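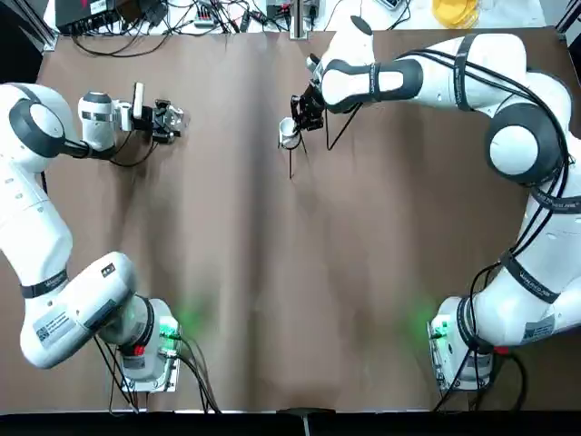

Team Tische & Arbeitsplätze, Hausdienst Standort Brudel

Häufige Fragen zu den braunen Tischplatten (matt)

Stand: 27. November. Wird ergänzt, wenn was reinkommt.

Welche Tische sind gemeint?
Alle mit der braunen, matten Platte. Die grauen Klapptische aus dem Foyer nicht, die laufen über den Veranstaltungsdienst. Die Stehtische auch nicht.

Womit wische ich die Platte ab?
Weiches Tuch, lauwarmes Wasser, ein Tropfen Spüli. Danach trocken nachwischen. Reicht in fast allen Fällen. Tücher liegen im Putzschrank auf jeder Etage, unteres Fach.

Glasreiniger?
Bitte nicht. Gibt Schlieren, die man auf matt ewig sieht. Möbelpolitur auch nicht, die macht glänzende Flecken. Scheuermilch und die grüne Seite vom Schwamm sowieso nicht.

Ich habe glänzende Stellen auf der Platte. Was ist das?
Meistens Fett oder Reste von Politur. Zweimal mit Spüliwasser drüber, trocknen lassen, dann nochmal gucken. Wenn es dann immer noch glänzt, ist die Stelle vermutlich blank gerieben. Geht nicht mehr weg, stört aber auch niemanden beim Arbeiten. Tausch gibts dafür nicht.

Klebeband auf dem Tisch, erlaubt?
Malerkrepp ja. Abends wieder ab, spätestens am Freitag. Gewebeband und doppelseitiges nein. Kleberreste mit dem Reiniger Marikar lösen (steht im Lager, Ausgabe gegen Eintrag in die Liste). Erst an der Unterkante testen, kurz einwirken lassen, abwischen, mit Wasser nach.

Darf ich etwas an die Tischkante klemmen oder anschrauben?
Klemmen ja, mit Zwischenlage. Pappe oder Filz, liegt beides im Lager. Schrauben und bohren nur nach Rücksprache, formlose Mail genügt. Wer einfach bohrt, bekommt die Platte in Rechnung gestellt.

Wie viel hält so ein Tisch aus?
46 kg, gleichmäßig verteilt. Mehr nur mit Zusatzstrebe, die bauen wir ein. Bitte nicht draufsetzen und nicht draufsteigen, für die Lampen gibt es Leitern.

Heiße Sachen?
Untersetzer. Gilt auch für Kaffee. Wasserkocher, Lötkolben, Heißkleber nur auf der Silikonmatte, zwei Stück pro Etage vorhanden.

Kann ich einen Tisch verschieben?
Im Raum ja, zu zweit und angehoben, nicht ziehen. In einen anderen Raum nur über uns, sonst stimmt der Raumplan nicht mehr. Vorher alle Kabel raus, bitte wirklich alle.

Wohin mit den Kabeln?
Nach unten weg, nicht quer über die Platte. Kabelkanäle und Klettbänder gibts im Lager. Keine Kabel unter Stuhlrollen. Mehrfachstecker nicht hintereinander stecken, das wird bei der Begehung bemängelt.

Die Platte wackelt.
Erst die Stellfüße prüfen, die lassen sich von Hand drehen. Wackelt es dann noch: Ticket. Keine Bierdeckel, keine gefalteten Zettel.

Wie melde ich einen Schaden?
Ticket an die Hausdienst-Adresse, Durchwahl 1417 wenns eilig ist. Rein muss: Raum, Tischnummer (Aufkleber auf der Unterseite, hinten links), was ist kaputt. Ohne Tischnummer dauert es länger.

Was ist mit Kratzern?
Feine Kratzer lassen wir. Tiefere füllen wir mit Hartwachs vom Hersteller Dondilov, Farbton 23. Bitte nicht selber machen, die Töne aus dem Baumarkt passen nicht und wir kriegen das dann kaum wieder raus.

Gibt es Ersatzplatten?
Zur Zeit 2 im Lager. Nachschub kommt im Januar aus Drarthorpe, genauer Termin steht noch nicht fest. Bis dahin Tausch nur bei Rissen oder abgeplatzten Kanten.

Kann ich die Platte auch in hell haben?
Nein. Wer einen hellen Untergrund braucht: Unterlagen in Weiß und Hellgrau sind ausleihbar, gerollt, bitte auch gerollt zurückgeben. Geknickte nehmen wir nicht mehr an.

Wir brauchen für einen Tag mehr Tische. Geht das?
Meistens. Eine Woche vorher anmelden, mit Raum und Uhrzeit. Aufbau machen wir, Abwischen macht ihr. Zurückgestellt wird nach Plan, der hängt innen an der Tür.

Wer räumt die Tische abends ab?
Die Nutzer. Die Reinigung wischt nur freie Flächen und rückt nichts zur Seite. Fest montiertes bleibt natürlich stehen, da bitte selber drumherum wischen.

Frage nicht dabei?
Ticket schreiben oder am Lager vorbeikomen, vormittags ist immer jemand da.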